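BRUSTHAM: New grasp planner claims a clean sweep, on its own terms

The pitch for Olach 2 is easy to repeat, and that should make people nervous. Drop the planner into an existing bin picking cell, skip the object models, skip the tuning, and let the software work out where the fingers go. The release notes that went out in March put the grasp success rate at 100 percent. Regular readers will know how this newsletter feels about that number.

So we asked what was being counted. Wojciech Baran, who maintains the planner's scoring code, was straightforward about it. A grasp enters the tally only if the planner rates it above a confidence cutoff and the motion planner then finds a path to it. Grasps that fail either test are dropped before the arm moves, and they are not failures as far as the log is concerned. The published run started with 777 candidate grasps. Of those, 114 were executed. All 114 ended with an object held at the lift check.

That is a fair result for a filter. It tells you the scoring is cautious and that the cutoff has been set high. It tells you very little about how long a bin takes to empty, or what happens to the last item in the corner, where every approach brings a knuckle too close to the wall and the planner keeps returning nothing. When it returns nothing, the cell waits for a person. The release notes have no line for that.

Weronika Wieczorek, who runs the test cell in Brustham, did not argue. "If you ask me for picks per hour I will give you a number and you won't put it in a headline," she said. She did not give us the number.

The collision handling deserves a closer look too. Olach 2 treats the bin as four sloped planes and a floor, fitted once at startup. Move the bin by a finger's width and the model is wrong until somebody refits it, so the bins in a cell like this get fixed in place. The hand is modeled as a set of capsules around the links. Nigel Whiteley, who wrote the first version of that model, says the cabling on the arm is covered by one oversized cylinder and that the cylinder rules out plenty of poses the real arm could reach. He would like to replace it. He has been saying so for two releases. 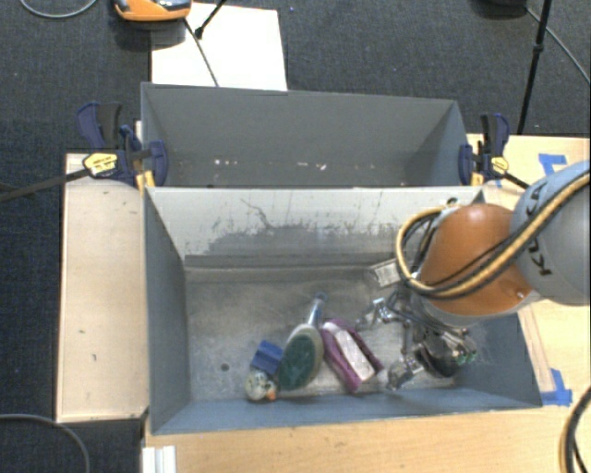
The KUKA arm and multi-fingered gripper beside a small cluster of items in the Brustham cell.

Clusters are where I would push hardest. The segmentation step works from depth first and color second, and low objects that touch tend to come back as one lump. Olach's answer is to plan on the lump anyway and trust the fingers to close on whatever is there. Sometimes that gets you two objects. The lift check asks whether the hand is holding something, and it does not ask how many things. Baran confirmed that a double pick goes in the log as a success.

Adeo, which sells a competing planner, reports attempts per emptied bin and includes the operator stops. Its figures look worse on paper. Roman Wysocka, an integrator at Domański who has installed both, told us he would take the uglier report every time, then added that his customers mostly would not.

There are things to like. The planner's trace viewer is the best part of the release: you can step back through a rejected grasp and see which check killed it, and the wording is plain enough that a line technician can follow it. The config file has shrunk to a single page. Valquíria Sales, who handles releases, says the next one will log rejected candidates alongside executed ones by default, with the cutoff printed at the top of each report.

We have asked for the same bins to be run again with the cutoff lowered and the stops counted. Sales said she would get back to us by Friday. The trace viewer can be downloaded separately from the planner and reads logs from the previous version.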